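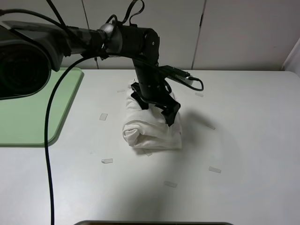
The arm at work on a white cloth at Stendbridge's open day. Photo: Stela Sima

I spent Saturday morning at Stendbridge, watching a robot handle the kind of chore I put off all week, and I had a great time!

The company opened its Calldale workshop to visitors on 2 January 2021, and over 125 people signed up (they let us in 17 at a time, so there was a bit of a line in the parking lot). The star was a black arm with a two-finger gripper, working on cloth at a white table with little bits of clear tape stuck around it. I could've stood there until lunch.

Despina Buzatu, who ran the demo for my group, told us cloth is a headache for robots. "A box is the same box every time you pick it up," she said. "A towel is something new every time you touch it." Her team has taught the arm on 51 different cloths so far – napkins, dish towels, even a few of her own pillowcases.

A kid near me asked if it could do fitted sheets. Buzatu laughed and said to ask her again in ten years.

I also got a few minutes with Salim Muriithi, who looks after the software, called Stilero. He'd like to try it out in a real hotel laundry this spring, but he wouldn't tell me which one – I did ask twice.

If you missed it, Stendbridge is planning another open day in March. It's free, but you'll need to sign up first, and the coffee runs out early.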